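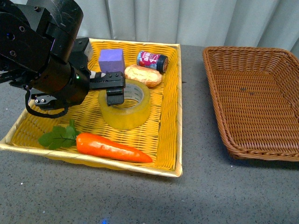
Figure 3. A tray with a roll of tape, one of the everyday items covered by the household survey.

Home Articles Issues For Authors Search

4.2 Where small items are kept

Respondents were asked to name the place where they would look first for each item on the list. Of the 138 households in Stoneo and Porov, 90 gave a single place for tape and scissors, usually a kitchen drawer or an open tray. Answers for toys were less settled. Parents often named two or three rooms, and children in the same home named others. Yeon and Yousafzai found the same split in their pilot interviews, although they spoke only to adults.

Open containers were common in both towns. Baskets and trays were kept on counters, shelves and stairs, and most held things of more than one kind. We coded these as mixed storage.
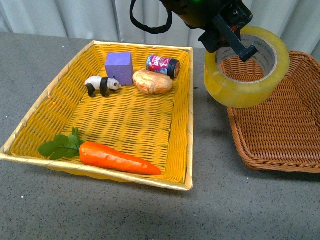
Mixed storage was reported more often in rented homes than in owned ones – a difference that held after we adjusted for floor area. It did not vary with the age of the respondent. Some 40 households said they sorted their containers on a fixed day, and these homes reported fewer lost items in the month before the interview. The Porov interviews were done in November, when many families had just brought winter clothes out of storage, so the totals for hallways there may be high. We return to this in Section 5.

This site uses cookies. By continuing to browse, you accept our cookie policy.

Contact | © Ferkance Journal of Home Studies | Back to top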